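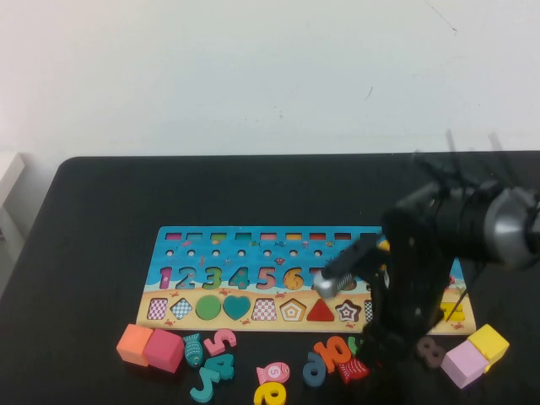 Where we are with the Husar ward project, October

Hi Nesma,

Quick one before the council recess. We've now knocked on 170 doors in Husar and 19 people have signed up to speak at the budget hearing, which I'm really happy with (last time it was four!). Horațiu Iordache has agreed to put our question about the Clasen bus route on the agenda, though he won't say yet how he'll vote.

The voter guide is running late - the opposition group still hasn't sent its answers, and I've chased them twice. I'd like to print without them if nothing comes by the end of the month. Are you okay with that?

Money is fine. We've spent nearly half the grant, mostly on printing and the hall in Proken. Receipts are in the shared folder.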